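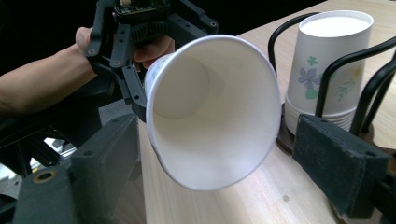 茶水间取消一次性纸杯，大家公司是怎么弄的？

楼主　半亩方塘
我在一家做展览搭建的小公司管行政，公司连外包一共40人。老板看完全年的杂项支出，圈出了一行：纸杯，3447元。金额不大，但他觉得自己人喝水用纸杯没有道理，让我出个方案，下个季度开始员工一律自带杯子，只给客人留纸杯。

我现在的难处有三个。外包的同事流动快，有的只来两三天，不会专门带杯子。客人和员工用的是同一个茶水间，没法把纸杯锁起来。还有就是洗杯子的地方只有一个小水槽，午饭后本来就排队，洗饭盒的和洗杯子的挤在一起。

想听听已经改过的公司是怎么过渡的，最好说说改完以后有没有反复。

2楼　水槽边的人
我们改过，没撑多久就退回去了。原因跟你说的第三条一样，水槽。员工都带了杯子，可是开会前来不及洗，最后又去客户接待那边拿纸杯。建议你先解决水槽再谈杯子。

3楼　Jandonham
不同意楼上。我们水槽也只有一个，照样改成了。做法是把纸杯从茶水间挪到前台，要用就去前台拿，前台不会问你，但是要多走一段路。大部分人懒得走，过一阵就都用自己的杯子了。没有发通知，也没有罚款。

4楼　水槽边的人
回复3楼：你们前台一直有人吧？我们前台中午没人，纸杯放那里等于敞开拿。

5楼　Jandonham
回复4楼：中午也没人，就那么放着。用量还是下来了，主要是远。

6楼　楼主　半亩方塘

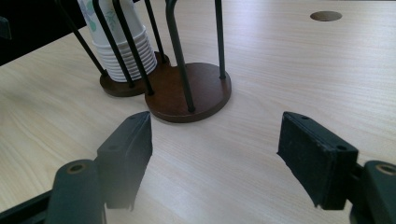
挪位置这个办法我跟老板提了，他同意先试，但是要求会议室还得有杯子，不能让客人坐下来没水喝。这样会议室就成了另一个领杯点，员工开内部会也在那里，肯定会顺手用。杯架倒是现成的，黑色细金属条、深红棕色圆木底座的那种，两个挨着放，不占多少桌面，旁边还能空出穿线孔给投影走线。我现在想的是只在有外部会议的时候才往里补杯子，平时空着，会议室预订表上加一栏“是否有客人”，由订会议室的人自己填。

7楼　Kwadwo Amegashie
我在的公司订会议室也填这个栏。填是都填，但填“有客人”的比例明显偏高，因为填了就有水有杯子。后来改成填了客人就要写对方单位，才正常一点。

8楼　豆浆不加糖
为了几千块钱设计这么多流程，行政的时间不算钱吗？平均到每个人头上一年不到一百块，我觉得直接不管最省事。

9楼　楼主　半亩方塘
回复8楼：这个账我也算过，跟老板也讲了。他的意思是钱是一方面，另一方面是垃圾桶，下午三点以后茶水间的桶总是满的，保洁一天要多收一次。所以还是要改，我只能选怎么改。

10楼　Tyra Moen
说一个少有人提的：纸杯的尺寸。我们以前买大杯，很多人接满，喝两口就放下了，然后忘了哪杯是自己的，再拿一个新的。换成小杯以后反而用得少，因为喝完就扔，不存在认错杯子。你如果暂时取消不了，可以先换尺寸，或者在杯架旁边放一支笔让人写名字。

11楼　豆浆不加糖
写名字我们试过，笔三天就不见了。

12楼　Tyra Moen
回复11楼：用绳子拴上。

13楼　楼主　半亩方塘
尺寸这条有用，谢谢。我查了一下库存，上次一箱进了近2000个，剩下的还能用一阵，换小杯要等这批用完。现在的杯子是带小花的，有同事说看着像办喜事，下次一并换成纯白的。

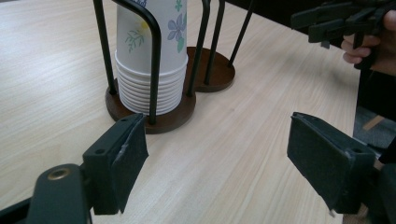

现在用的这款花杯和杯架

14楼　Jandonham
花杯挺好，印花不一样还能认杯子。纯白的更容易拿错。

15楼　水槽边的人
这点我同意3楼，难得一次。另外外包同事的问题，你可以准备一批公用的瓷杯，贴编号，来的那天领一个，走的时候还。我们留了5个备用，够了。洗杯子的责任写清楚，谁用谁洗，不要指望保洁。

16楼　Navus老客户
公用瓷杯我持保留意见。我们公司也有，半年以后杯口全是茶垢，没人愿意拿。要么配消毒柜，要么别搞。消毒柜也要有人每天开，别以为买回来就完了。

17楼　水槽边的人
回复16楼：茶垢用小苏打泡一晚上就掉，周末前泡上就行。消毒柜我觉得对小公司太重了。

18楼　Navus老客户
谁泡？最后还是行政泡。楼主自己考虑吧。

19楼　楼主　半亩方塘

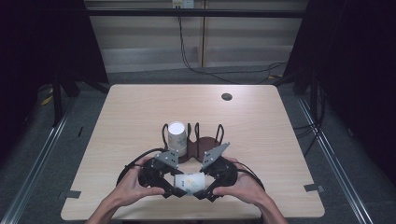 本帖最后由 半亩方塘 于 22:15 编辑

综合大家说的，我把方案定成下面这样，准备12月先试行：

一、茶水间的纸杯撤掉，放到前台，不登记不限量。
二、会议室的杯架只在有外部客人时补杯，预订时填对方单位。
三、现有花杯用完再换小号，颜色到时候再定，14楼的意见我转给同事了。
四、外包同事当天领编号瓷杯，离开时洗净归还。消毒柜暂时不买。
五、饭盒和杯子错开洗，水槽旁边贴个提示，午饭后半小时优先洗饭盒。

第四条我自己也没把握，16楼说的情况很可能会出现，先看一个月再说。

20楼　Kwadwo Amegashie
第五条建议去掉。贴了也没人看，还容易吵起来。我们以前贴过“请优先洗饭盒”，有人端着杯子站在水槽前跟人争了半天。

21楼　豆浆不加糖
还是觉得折腾。不过第一条成本最低，先做第一条，其他的看情况再上。

22楼　楼主　半亩方塘
第五条听劝，删了。21楼说分步做也有道理，但是会议室那条必须同时做，不然人全跑会议室去拿了。水槽的事我另外找物业问问能不能加一个，问到了再来更新。

23楼　Jandonham
加水槽要动下水，物业多半让你们自己出钱，先问清楚报价再跟老板说。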